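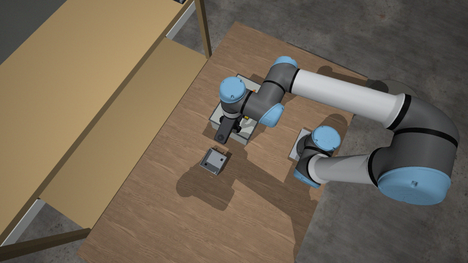 What do you get with the Wikon stage monitor earpieces?
Two earpieces, one detachable cable, four sizes of silicone tip and a zip case that will outlive all of it.

April, by Paula Nistor

The Wikon is an in-ear monitor for singers who are tired of shouting over their own drummer. It sits deep, blocks a lot of the stage, and lets you hear the one thing you came to hear, usually yourself. Whether that is good news depends on the night.

We have sold wedge speakers for years and still do. Wedges are loud, heavy and well loved by guitarists, who put their boots on them. But a wedge sends your voice back at the microphone, and the microphone sends it back to the wedge, and soon the whole room knows about it. Earpieces skip that argument. They also fit in a coat pocket, so you can lose them much faster.
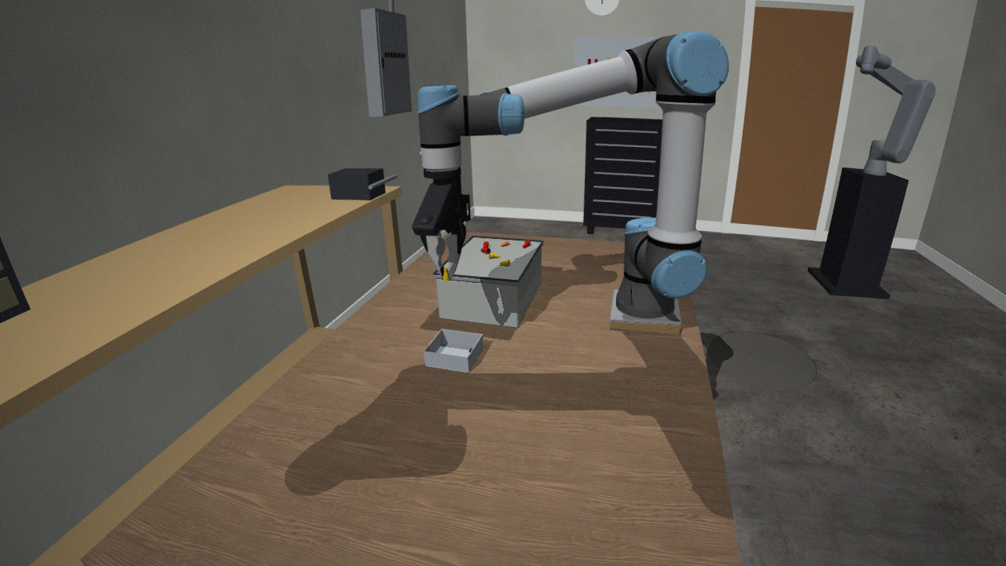

Gray arm with blue caps, at the long wooden table.

The cable is 37 inches long, enough to reach a belt pack on most people. Tall bass players should order the Randier extension, which adds slack and a locking plug. The plug clicks when it's home. If it hasn't clicked, it isn't in, and you will find this out in the second verse.

Chidubem Okafor has toured with a pair since the first batch and sings afrobeats sets that run well past the time on the poster. His notes to us were short. The bass is fuller than he expected, the left and right markings are too small to read backstage, and the case smells like a new shower curtain. We made the markings bigger. The case is airing out. 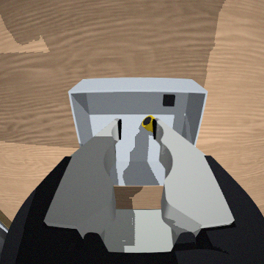 He also asked for a way to hear the crowd, which is a fair thing to want when you've paid to get in front of one. The Bondier tip has a small vent for this. It lets in some of the room -- clapping, singing along, the man near the bar who has requests -- and gives up a little of the low end. Most singers use the vented tip on one side only and change their minds about which side. Both kinds come in the box.

Fitting takes a minute. Loop the cable over the top of the ear, pull the ear up and back, and turn the earpiece until the room goes dull. Start with the pack turned all the way down. Please do this even if you are in a hurry, and even if you are famous. 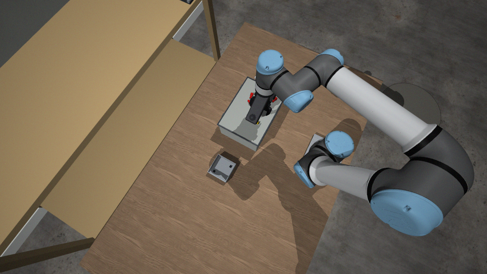

Pale box under the black gripper.

Price and stock

Wikon pair, standard cable: $408
Wikon pair with Căpraru wireless pack: $744
Randier extension and spare Bondier tips: sold separately, in black

The wireless pack takes AA batteries, which are not included. Put in fresh ones before the show and keep the old ones away from the new ones -- they look the same at midnight. Returns are fine on unopened tips. Opened tips are yours for life.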